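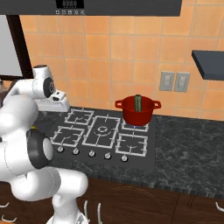

Couldn't the hob rules wait until the arm can pick things up reliably, a reader at Cesbridge asked after the first edition, and must every rule be kept in the simulated kitchen too? Yes to the rules, and please start with them! A routine learnt without limits tends to keep its bad habits when you move it to a real worktop, and unpicking them later is slow work. The good news is that the set-up below is quick, and it's a real pleasure to watch an arm move neatly round a hot pot with room to spare.

Section 5. Working at the hob
Temba Kitchen Arm Guide, Clesley edition
Revised 18/01/2023

5.1 What this section covers

Use these rules for any task in which the arm reaches over, beside or behind a hob. They apply to simulated and real kitchens alike. Where a step is for real kitchens only, it says so. Rules for sinks and ovens are in Section 6.

Your own site's safety rules come first. If they are stricter than ours, follow them.

5.2 Setting the zones

1. Load the kitchen layout and check that the hob, the worktop and the wall behind are all present as solid objects. Older Bultow layouts treat the wall as scenery, and the arm will happily plan a path straight through it.

2. Mark every burner as a heat zone, including the ones you don't plan to use.

3. Set the height of each heat zone to 36 cm above the grate. Tall food standing in a pot counts as part of the pot, so raise the zone if anything sticks up above the rim.

4. Mark the underside of the cooker hood as a hard limit. Leave a gap of 5 cm between it and the highest point of the arm.

5. Add a thin keep-out strip along the control knobs. The elbow is the part to watch: people check the gripper beautifully and forget the rest of the arm.

6. Mark wall sockets and switches as keep-out areas.

7. Save the zones under a new name. Do not overwrite the supplied layout.

Note: Zones are tied to the layout. If you move the hob, even slightly, go back to step 1.

5.3 Choosing a rest position

Pick a rest position with no part of the arm above a burner. A clear stretch of worktop to one side is ideal. The arm may pass behind or beside a pot while working, but it must never park there.

Try the move to rest from several starting points, some of them awkward. This is the fun bit, and worth spending a while on! If the arm swings across the front of the hob to get home, add a waypoint and try again.

5.4 Handling pots

1. Treat every pot as hot and full.

2. On a pot with two side handles, do not lift by one handle. If your gripper can't support both sides, limit the task to putting food in and taking it out.

3. Approach food from above and let go only when the arm has stopped.

4. Come straight up until the gripper is clear of the rim, then move sideways.

5. Keep cables, sleeves and soft finger covers out of the heat zone.

CAUTION: Never use the gripper to test whether a burner is on. Read the burner state from the hob. If no state is available, assume it is lit.

CAUTION (real kitchens only): Keep the stop button within reach of a person standing outside the arm's range. Test it at the start of each session, before any burner is lit.

5.5 Before you call it ready

Run the full task five times with the burners off. Change the pot's place between runs. Any touch on a knob, the hood or the wall counts as a failed set, so fix the cause and begin the set again.

Then run it with the burners on, at half speed. Two people should be present for this in a real kitchen, one of them free to do nothing but watch. Write down the layout name, the zone file and the result of each run.

Note: The logs from the November release leave out elbow contacts. Update first if you are still using it.

5.6 If the arm stops by itself

Turn off the burners. Look at the contact report before you press Resume, and move the arm to rest by hand control if it has stopped inside a heat zone. Do not widen a limit just to clear the warning. Send us the report if the cause isn't plain; we love a puzzling one, and several of the rules in this section began that way.

Continue to Section 6, Sinks and ovens.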